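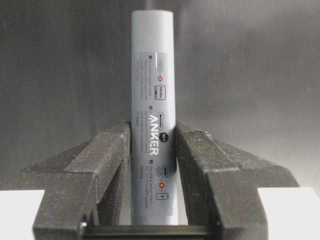 The bell on my old steel tourer came off in my hand at the bottom of Westerberg Hill, and I should have taken that as a hint to go home. I put it in my jersey pocket instead, in with the squashed date bar and the spare tube, and started up.

I'd been talked into it by Stamatia, of course. Everything I do on two wheels is Stamatia's doing. Back in 2011 she sold me my first proper bike out of her garage in Holtley, adjusted the saddle with a spanner the length of her forearm and told me I'd thank her. I've thanked her perhaps twice. Now she had a plan for a Saturday in June, Villstead to the lookout and back by the river road, 52 kilometres, coffee at the far end. Five of us! "It's a social ride," she said. I have been on her social rides.

So there we were at six in the morning outside the Villstead bakery, which wasn't open, all of us in arm warmers and pretending we couldn't feel our feet. Winter down here doesn't look like much until you're sitting on it at thirty kilometres an hour. Inês had two pairs of gloves on and couldn't work her zip. Ermira had bare knees, because she always has bare knees, and they'd gone a sort of mottled plum colour. And then there was Celeste Medina, who I'd never met, leaning on a brand new Plarkelon with the tyre whiskers still on it.

I'd better explain about the Plarkelon. I'd wanted one for ages. I'd been in to look at the green one so often that the bloke in the shop had stopped getting up. It was $3600, and every time I worked out how I could manage it something happened to the car. Celeste's was the green one. My size, too, from the look of it.

"Lovely bike," I said.

"Oh, thanks," she said. "I don't really know anything about it."

I decided then that I didn't like her. I'm not proud of it.

We rolled out past the silos and the netball courts, two by two, with me on the end beside nobody. It was properly dark for the first bit and then it was grey, and the paddocks had that flat white frost on them, with the cows all standing along the one fence. I watched Celeste's back wheel. She was in completely the wrong gear. She'd grind away, legs barely going round, then something would clunk and she'd spin like an eggbeater, then clunk, grind again. I could have said something. It would have taken me four words. I rode along behind that beautiful bike thinking what a waste, what an absolute waste, and I kept the four words to myself all the way to the hill.

Westerberg isn't long but it's rude. It goes straight up through the gums with no bend in it, so you can see the whole lot from the bottom. Ermira went off the front immediately, knees and all. Stamatia followed at the speed she does everything, and Inês went with her, chatting (how do people chat?). I had my business with the bell, and by the time I'd pocketed it I was last, with Celeste fifty metres ahead and clunking.

I caught her at the first driveway. She'd got one foot down and her face was the colour of Ermira's knees.

"Go on," she said. "Don't wait, please. I'll only be embarrassed."

And look, I nearly did. I had some momentum, for once in my life. But there was a dog at the gate of that driveway, an old kelpie with a grey chin, and it was looking at me in such a disappointed way that I unclipped and stopped.

"Left hand," I said. "Big lever. Push it in."

She pushed it. Nothing happened, because we weren't moving, so I held the saddle up and turned the pedals for her, and the chain dropped down onto the little ring as sweet as you like. She stared at it.

"There's another one?" she said. "There's a whole other one in there?"

"Has nobody shown you?"

"My brother chose it. He was going to come out with me and show me everything." She wiped her nose on the back of her glove. "He's gone up north for work. He just left it in my hallway with a bow on the handlebars. I've been walking around it since Easter."

I didn't know what to say to that, so I gave her half the date bar. It had the print of the bell in it. We ate it standing in the road with our breath going up, and the kelpie got a corner of it under the gate, which I'm sure it wasn't meant to.

Then we rode the hill. We weren't quick. I went alongside and said "now" when I thought she ought to change, and after a while she was doing it before I said it, and then she was a bit ahead of me, and then I had to stop saying things altogether because I needed the air. The last pinch before the lookout she stood up on the pedals, wobbling all over the place, and went round me. Round me! On my own hill!

The others had their bikes against the rail and the sun on them. Stamatia looked at the two of us and didn't say a word, only held out the thermos, and I remembered that it was Stamatia who'd sorted out who rode next to who when we set off, and that she can count to five as well as anyone.

"What happened to your bell?" said Inês.

I put it on the rail to show them. Ermira picked it up and dinged it. It sounded better off the bike than it ever had on it.

We went down the other side with our jackets zipped to our chins, and on the river road Celeste dropped back beside me and asked what the little screw on the back of the brake lever was for, and I told her, and then she asked about tyre pressure, and I told her that as well, at some length. Somewhere near the weir she said did I want to swap bikes for a bit.

I said no, no, I couldn't. Then I said just as far as the bridge.

She had to shout at me to stop when we got there.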